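Unit 5: Browser Permissions and Tracking
Notes by Krisztina Hajdu, revised March 2023

A cookie is a small text record that a site stores in the browser. First-party cookies belong to the site being visited. Third-party cookies belong to another domain whose content is loaded on the page, usually an ad or analytics service.

Storage limits. Most browsers cap a single cookie at some 4000 bytes. Larger data goes into local storage, which has no expiry date and must be cleared separately.

Permissions. Location, camera and microphone access are granted per site. Review the list in the browser settings and remove entries no longer in use. Revoking access does not delete data already sent.

Photo uploads. A picture file may carry the time, device model and coordinates in its metadata. Strip these fields before posting. Visible content is a separate matter: labels on parcels can carry a name and address.

Exercise 2. List the third-party domains loaded by the Lurkine practice page. Submit to Tibor Illés.

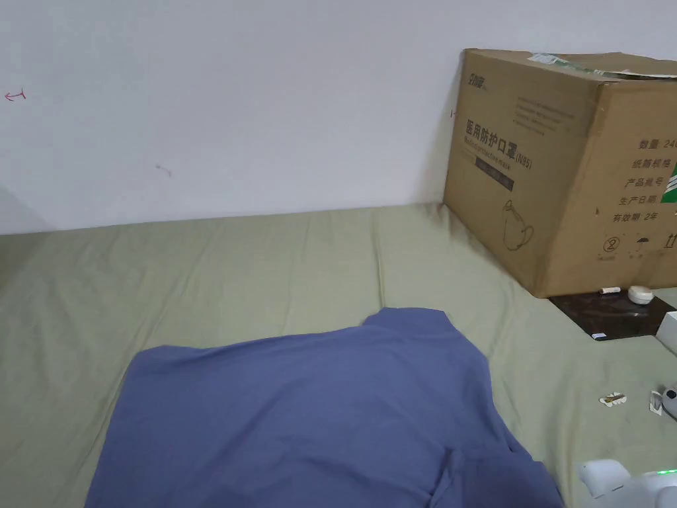 Fig. 2. Cardboard box on a bed.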